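Fleltimside has a new logo and I have opinions

So the new signs went up on Friday and I've now walked past four of them, which I think qualifies me to have a view.

If you don't live here, Fleltimside is the sort of town people drive through on the way to Danedon. We've had the same logo for as long as I've been alive: a bridge, a duck, and the town name in letters that look like they were borrowed from a building society. It was on the bins, the library cards and the side of the leisure centre, and I never once thought about it until somebody announced it was going.

The new one is by a studio called Indness. It's a single curved line, thick at one end and thin at the other, in a sort of deep orange, with the name underneath in lower case. The line is the river. Or it's the bridge. The leaflet says it can be "read either way", and my neighbour reads it as a prawn, and now so do I, every single time.

The money is what everyone's cross about, of course. The Facebook group had 354 comments by Saturday lunchtime and I would say most of them were some version of "my six-year-old could have done that". I find that argument a bit tiring, I must admit. I did twelve years in a small agency (mostly packaging, some very glamorous leaflets for a tile warehouse) and the drawing was always the cheap bit. The expensive bit was the meetings. You'd show a client 35 sketches and they'd pick the second one, then spend a month wondering about the first.

What I do mind is the slogan. "Fleltimside: come as you are, stay as you like." Say it out loud! It sounds like a hotel with a relaxed attitude to check-out. I rang Cúc Cao, who used to sit opposite me and still does this for a living, and read it to her down the phone. There was a long pause and then she asked whether it was the shortlist or the winner.

Her theory is that place slogans go wrong when they try to speak to visitors and residents at once. Visitors want to know what there is to do for an afternoon. Residents want to be told, more or less, that they haven't made a mistake. The old line on the Danedon road just said "Market every Tuesday" and I'd argue it brought in more people than anything written since, mainly on Tuesdays.

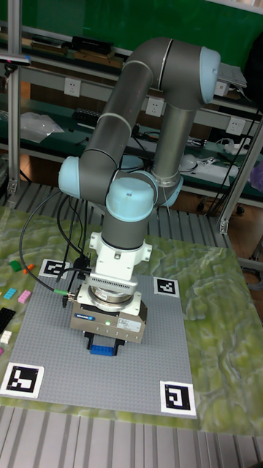 My other grumble is that the new logo doesn't have anything to do with its own typeface. Indness drew that lovely swooping line and then set the name in a font called Min, all straight strokes and tight corners, and the two sit there like strangers on a bus. You want the parts to look as if they've met. Look at the arm in the photo: plain grey lengths, and then a pale blue cap at the joints, so your eye goes straight to where it bends. Two colours and one rule about where the second one goes. I'd have been thrilled to get a brand guide that short past a client. The Fleltimside one has nine approved colours, and two of them are called Towpath.

Anyway, I went into the library on my way home and they had a pile of the leaflets on the desk, next to a box where you can post your comments. I wrote something polite about the slogan and something less polite about the lower case f, which has a very odd tail. The woman on the desk said they'd had 199 cards so far and that a good many of them just had a drawing of a duck on.

I do miss the duck, a bit. It was a terrible duck – the neck was wrong and it was facing out of the picture, which they tell you not to do in your first week of college. But you could spot it from the far side of the car park, and children knew it, and you could get it on a tea towel. I've still got one of the tea towels. I'm not sure who is going to want the prawn on a tea towel, though if they make one I'll probably buy it.

The comment box is there until the end of April, if you want to have your say.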